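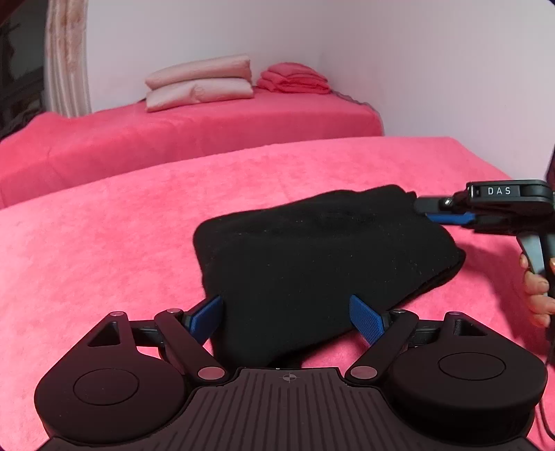
Ribbed central body with the round housings on either side.

Equipment Review: Pludeck Portable Projector for Public Light Works
March 21, 2025

The Rerside Center for Public Art lends equipment to artists who work with projected light on building fronts, bridges and other outdoor surfaces. Before a new item enters the lending pool it is tested by Center staff and, where possible, used in at least one public program. The Pludeck portable projector was tested over four months beginning in October. The review covers image quality, setup, playback, noise and running costs. The Center purchased the unit at the listed price and received no support from the maker.

Image quality

The projector was first used on the north wall of the Center, a pale brick surface that receives a moderate amount of street light. At a distance of 11 meters the picture was even from side to side, with a slight loss of sharpness in the upper corners. Slow fades, which many artists in our program depend on, were handled well. Dark blues and violets kept their detail at low levels, and the visible stepping that spoiled several earlier loan units did not appear.

Warm colors were less satisfactory. Deep reds leaned toward orange in the default setting and needed correction in the color menu. The correction is not saved when the unit is unplugged, and artists are advised to write down their values before leaving the site.

On darker surfaces the limits of the lamp are plain. A test on weathered copper cladding produced a picture that could be followed from across the street but lost most of its midtones. The Pludeck is not recommended for large facades or for any site that cannot be partly darkened.

Setup and alignment

One person can place and align the projector without help. The feet adjust separately, and the lens shift is generous enough to clear a railing or a low hedge. Corner correction is done from the remote control. The menu is logically arranged, although the text is small and difficult to read outdoors at night.

The unit was paired with the Flalum weather cover, sold separately. The cover fits closely and leaves the vents clear. Its front flap is held by a single strap, which worked free twice in strong wind. Center staff have added a second strap to the lending copy.

Playback

Video may be played from a memory card or from an external source. Card playback loops with a short black gap of less than a second between the end of a file and its beginning. For documentary or narrative work this will pass unnoticed. For continuous abstract work it is a real drawback. During the winter program, the Taşdemir Studio presented a looping piece made from filmed reflections in moving water, and the studio chose to run it from a laptop in order to avoid the gap. The piece played for 13 evenings without a fault.

The scheduling function starts and stops playback at set times. It performed reliably, with one exception: after a power cut the clock returned to its factory setting and the work did not start the following evening. Any unattended installation should be checked after an outage.

Noise and running costs

Fan noise is steady and low in pitch. It is acceptable outdoors but would be distracting in a small gallery or beside a work with quiet sound. Power use was modest. The air filter needed cleaning after seven weeks at a roadside location, and the work required only a screwdriver and a soft brush.

Assessment

The Center rates the Pludeck as suitable for small and medium outdoor works by artists who prepare their own files and can visit the site regularly. Its handling of slow, dark material is its strongest quality. The loop gap and the loss of color settings should be corrected by the maker, and both matters have been raised in writing.

The projector is now available through the lending pool, together with the cover, remote control and a printed setup sheet. Loans are made for up to four weeks. Artists requesting the unit for the first time must complete a short orientation session at the Center before collection.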